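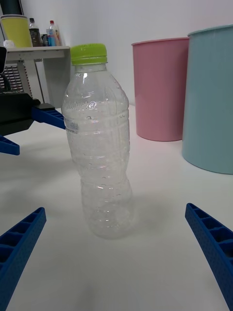

September 11, 2019

Leak check on the Fairclough settling tank, continued from last week's page.

Joanne Garside and I filled the tank to the upper mark first thing and left it alone until after lunch. The level had dropped again, by the same amount as before, so evaporation is ruled out as far as I'm concerned. The lid was on and taped both times. Sheila Pickering still thinks some of it is the tank wall relaxing as the load comes on. She may be right for the first fill but not for the third.

Dye test next. Two drops of the green food dye in the top, stirred with the long rod, then paper towel laid under each fitting. Fittings numbered from the inlet side as on the drawing:

1 inlet – clean
2 sample port – clean
3 lower drain – faint green edge on the towel
4 overflow – clean (not under water anyway)
5 sight tube, bottom end – wet but no color

Fitting 5 puzzled us. The towel was wet through and there was no green on it at all. Joanne dried the whole area with the air line and put down a fresh towel, and that one stayed dry for the rest of the morning. I think the first one caught drips from my sleeve when I was stirring. Note for next time: dry everything down before the towels go in, and do it after stirring.

Took the lower drain apart. The O-ring had a flat on one side and a small nick next to it. It is one of the Brulen rings from the bag on the second shelf, the ones that came without a size label. Measured it and it is slightly thinner than the drawing asks for. The groove is fine, no scratches I can feel with a fingernail. Replaced the ring with one from the Zillau box, light smear of silicone grease, hand tight and then a quarter turn with the strap wrench. Last time somebody used the big pliers on this fitting and there are marks on the collar. Please use the strap wrench. It hangs behind the door.

I went through the rest of the unlabeled bag while I had the calipers out. They are a mix of two sizes that look the same until you put one on top of the other. I have sorted them into two small bags and written the thickness on each. Don't put loose ones back.

Refilled after lunch. We used 400 mL of water per pour with the plastic jug so the fill could be checked against the sight tube. Sight tube reads a little high in the lower third and agrees well from the middle up. I suspect the tube is not quite upright. Sheila has a small level and will look at the bracket tomorrow.

Readings on the sight tube scale were taken every 30 minutes with the lid taped. First two readings the same. Third reading the same within what I can see by eye. Fourth one Joanne took while I was on the phone, and she wrote down a lower number, then read it again with her eye level with the water and got the old number back. I have left both in the table with a line through the first. We need a card or a mirror strip behind the tube so everyone reads it the same way.

Phone call was Grenari about the replacement float switch. They have the order under job 2455 and say it ships in November, later than they told Sheila in the summer. I asked whether the older type would fit the same hole and they will check the thread and call back. Until then we run without the switch, and that means someone in the room whenever the pump is on. I have put a sign on the pump.

Pump itself: noisy on start, settles after a short while. Bled the air out at the top screw and it was better – not gone. The suction hose has a low loop where it goes under the bench and I think air collects on the far side of it. Could shorten the hose. Would rather wait until the drain has held overnight so we don't change two things at once.

Left full, lid taped, pump off at the wall, fresh towel under the drain fitting. Almost no room left in the dye bottle's drip tray, so I emptied that as well.

For tomorrow:
Read sight tube before touching anything
Check towel at fitting 3
Sheila – bracket and level
Joanne – order O-rings, both sizes, labeled
Me – call Grenari back if they haven't called, ask for thread size in writing
Find the cap for the sample port, it was on the windowsill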